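Preguntas frecuentes: vitrinas de sobremesa para donuts
Soporte técnico de Quiambao, suministros para obrador y cafetería
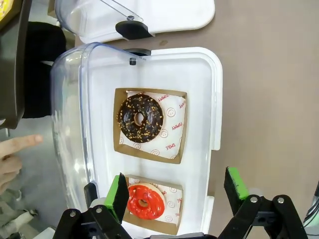
Las respuestas siguientes se aplican a las vitrinas blancas de plástico con tapa transparente curva. Para los modelos refrigerados existe una hoja aparte.

¿La vitrina conserva el producto fresco?
No. Protege del polvo y del contacto, y reduce la pérdida de humedad mientras la tapa está cerrada. No enfría ni cierra herméticamente. Los rellenos de crema o nata deben ir en frío.

¿Cuánto tiempo puede estar un donut glaseado en la vitrina?
Recomendamos un máximo de 9 horas a temperatura ambiente. En verano, o cerca de una cafetera, conviene acortar el plazo: el glaseado de azúcar se ablanda antes que la cobertura de chocolate.

¿Se pueden colocar los donuts directamente sobre la base?
Sí, la base es apta para contacto alimentario. En la práctica casi todos los clientes usan bandejas de cartón kraft con papel. El glaseado se queda en el papel y la base se limpia con un paño húmedo.

¿Qué papel debo usar en las bandejas?
Papel antigrasa cortado a la medida de la bandeja. El impreso (caritas sonrientes, «YUMMY», «SMILE») se coloca con la tinta hacia arriba. Si el dibujo queda hacia abajo, se transparenta con la grasa y el aspecto es peor. El formato Fadine se sirve en cajas de 3000 hojas.

¿Cómo se distribuyen dos variedades distintas?
Una bandeja por variedad. Un donut de chocolate con granillo suelta fragmentos al moverlo, y sobre un glaseado rojo brillante se notan mucho. Ponga el de granillo en su propia bandeja y deje papel libre a un lado para apoyar las pinzas — nunca sobre el glaseado vecino.

¿La tapa debe abrirse por completo?
Ábrala hasta que se sostenga sola. No la fuerce más allá de ese punto ni levante la vitrina por la tapa. Para moverla, ciérrela, compruebe la pestaña del borde y sujete la base con las dos manos.

La tapa se ha empañado. ¿Es un defecto?
No. Indica que el producto se guardó caliente. Retire los donuts, seque el interior y espere a que se enfríen. La condensación disuelve el azúcar y deja el glaseado pegajoso.

¿Cómo se limpia la tapa?
Agua templada, jabón neutro y paño de microfibra. El alcohol y los limpiacristales con amoniaco vuelven mate el plástico. No use lavavajillas.

¿Hay recambios?
Bisagra y tapa se venden por separado. La referencia de la tapa es la 1240. El juego de bisagra incluye 2 tornillos — el resto de la tornillería se reutiliza.

¿A quién consulto si mi bandeja no encaja?
Escriba a Leonora Ignacio, del servicio de recambios, con las medidas exteriores de la bandeja en milímetros. Las bandejas Eltov fabricadas antes de marzo tienen el borde más alto y pueden rozar la tapa al cerrar.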